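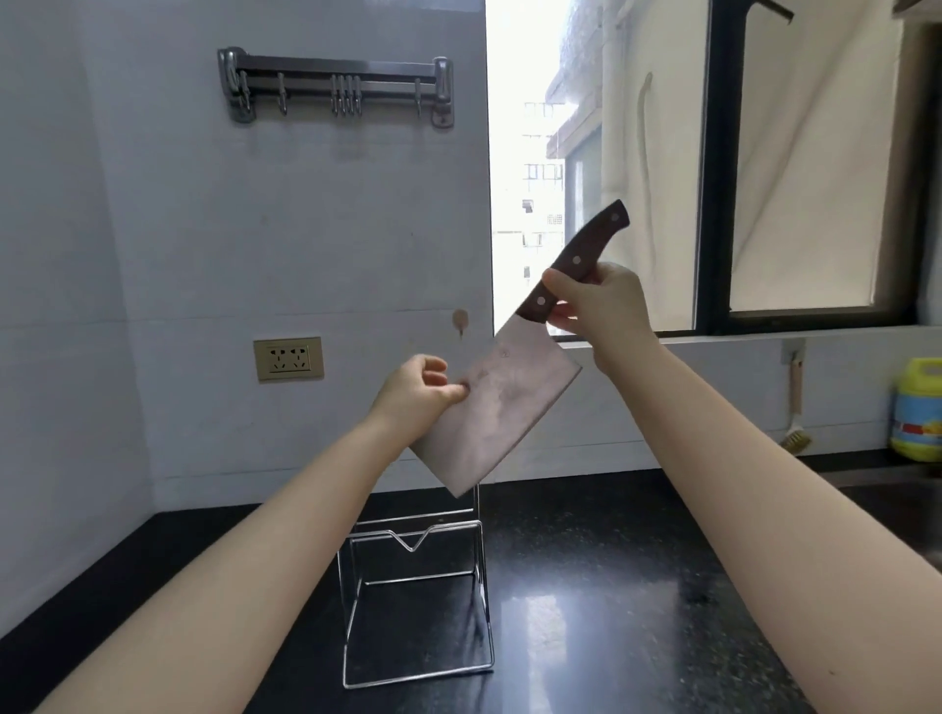
Page 2 of 6

About the Movow Youth Basketball League

The Movow Youth Basketball League runs boys and girls teams for players in grades 3 through 8. Games are played on two courts at the Junex Recreation Center, with overflow practices in the gym at Dai Elementary. We are a nonprofit and are not part of the school district, although most of our players go on to try out for their middle school or high school teams.

The league started with four teams and one borrowed scoreboard. It now has 11 teams in the winter season and a shorter spring session for grades 3 and 4.

How the season works

Registration opens in the fall and closes when rosters are full. Players are placed on teams after an evaluation night. Siblings in the same division are kept together if the parents ask for it on the form. Regular season games begin the first week of December and the tournament is held after the last round of league play. Every team makes the tournament.

Grades 3 and 4 play on lowered rims with a smaller ball and no full-court press. Grades 5 and 6 may press in the fourth quarter only. The 7th and 8th grade division follows middle school rules, with 6-minute quarters and a stopped clock.

Every player who attends practice that week plays at least two quarters. Coaches who have a question about this should ask the site director before the game and not during it.

Coaches and officials

Head coaches must pass a background check and attend the preseason clinic. Assistant coaches need the background check only. Officials are paid by the game. High school students may work the grade 3 and 4 games after completing the training.

The Kokico Cup

Our summer tournament, the Kokico Cup, is open to teams from outside the league. Last year's tournament drew 1,000 spectators over the weekend. Concession money from the Cup pays for uniforms and for fee waivers, which any family may request at registration.

Rule book, gym directions and the refund policy are on the next page.

Page updated 22 August 2020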